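What I Kept

March 30, 2024

My aunt's apartment on Hirkesgate had to be empty by the end of the month, and I was the relative with a car. Those were the full qualifications. My brother has a better back and my cousin has opinions about furniture, but I have a hatchback, so I got the keys.

She isn't dead, I should say. People hear "clearing out my aunt's place" and put on the face. She is 81 and has moved into a building in Rirthorpe with an elevator and a man who plays the clarinet, and she has not called me once to ask how it's going.

I started with the kitchen because I thought kitchens were easy. There were 18 jars with nothing in them and one jar with a key in it. I tried the key in everything that had a hole. It is now in my own kitchen, in my own jar, and I can see how this sort of thing gets handed down.

Jade Vachon came over on the second day to help. Jade has moved apartments six times in ten years and has a method. You pick up an object, you say out loud what it is for, and if you hear yourself say "well," it goes. This worked nicely for the fondue set and the three hot water bottles. It fell apart at the box of letters from a person named Bezerra, whom no one in my family has ever mentioned. There were 66 of them, tied in bundles. I counted them because counting was a way of not reading them. Jade said to read one. I said absolutely not. We drove them over to Rirthorpe that evening, and my aunt said "oh, good," and put them under the sink. So that's that, apparently.

The rest went the usual ways. Books to the library, which took four and looked at the others with pity. The good table to Kalkidan Beyene downstairs, who had been admiring it for years and paid me in soup. The bad table to the curb, where it stayed for two nights and then vanished, minus one leg. I still think about who wanted a table with three legs, and also about who has the leg.

What I wasn't ready for was my own place afterward. You can't spend a week holding up another person's gravy boat and then go home and feel fine about your closet. I came in on Sunday night meaning to lie on the floor and ended up on my knees pulling things out of drawers. Two cameras that take film I can't find. A manual for a Tronach coffee maker I gave away before the pandemic. Every birthday card since college, including one from a dentist.

I filled five bags and was quite proud of myself until I carried them to the car and brought two back up. Jade asked what was in those two. I said, "Well."

The landlord wants the Hirkesgate keys back by noon tomorrow. I've been over there a last time with a broom. There's a pale square on the bedroom wall where a picture hung, and I can't for the life of me remember what it was a picture of. I'll ask her when she calls. In May, maybe.
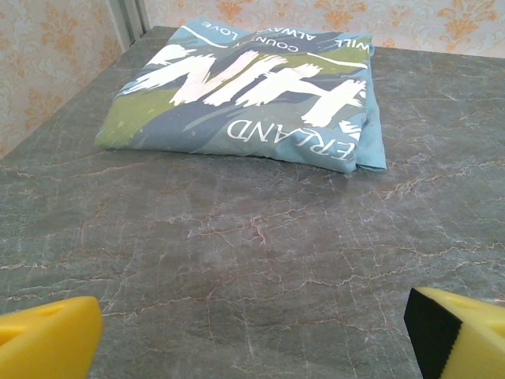 Folded, so I suppose it stays.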